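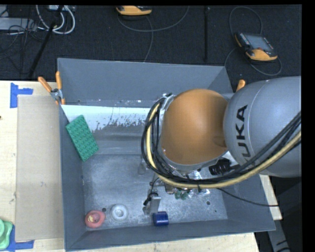 *The big gray bin on the sorting table, with loose items inside.*

## About Gostley

We sort things! Mixed-up things, mostly — the odds and ends that pile up in a box at the end of a shift, or come back from a customer in one bag when they went out in eight. Gostley began as a single table in the back of the old Paisan warehouse, and we still do nearly all of our work standing at tables, with a deep bin on top and trays down the side.

We love a good bin. Ours get scratched and scuffed and the paint wears off, and we keep using them (the oldest has been here longer than most of us). Small parts, rings, caps, crinkly wrapped pieces, whatever you've got — tip it in and we'll get it back to you in order, bagged and labeled.

A batch can be up to 300 pieces. Most go back out the same day if they reach us before 8 in the morning. Bigger jobs are welcome too, we just split them over several bins and keep the labels matched.

Every February we clear the shelves and try out new layouts for the trays, and people get very excited about dividers. Last time we ended up with 40 new tray labels and a much better spot for the tape.

Want to see how it works? Come by the Gakgate side entrance and ring the bell. Bring a box!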